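Stovcombe Community Safety Register

The Stovcombe Community Safety Register is a voluntary list kept by the police station at Stovcombe, a harbour town of 3,000 people, for residents who might one day lose their way, whether through dementia, illness or simple confusion. It was first tried in the neighbouring village of Abella, and grew, rather happily, to 136 entries.
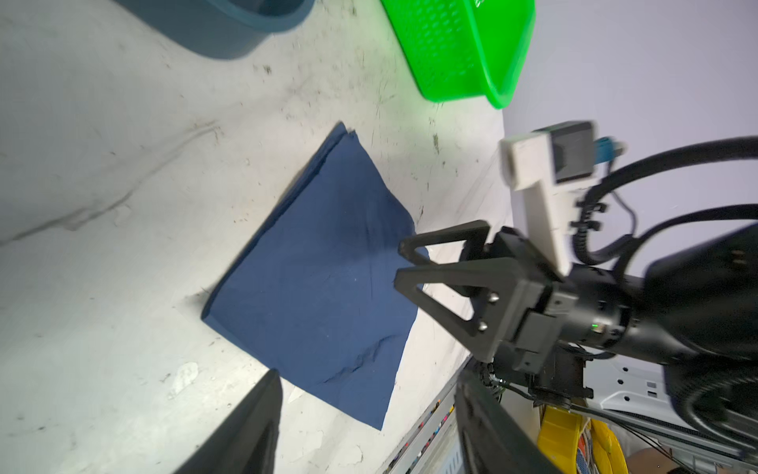

Families fill in a short form giving a description, favourite walks and a neighbour to ring, and are kindly asked to go over it again every 6 months. Officers may consult the form at any hour, though most calls come in after 8 p.m.

A sister register at Tetau, organised along much the same lines, opened one September and shares its paperwork with Stovcombe. 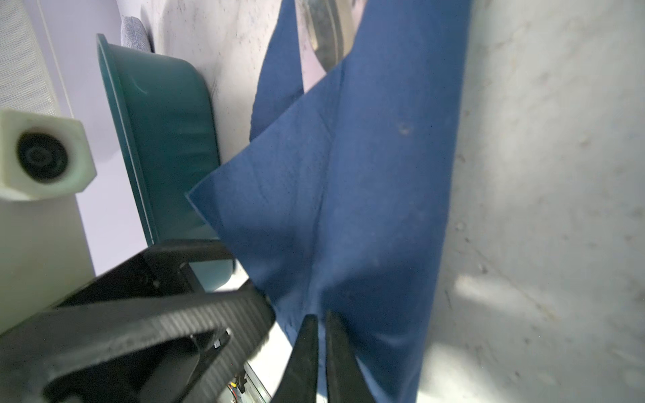 Blue cloth, partly folded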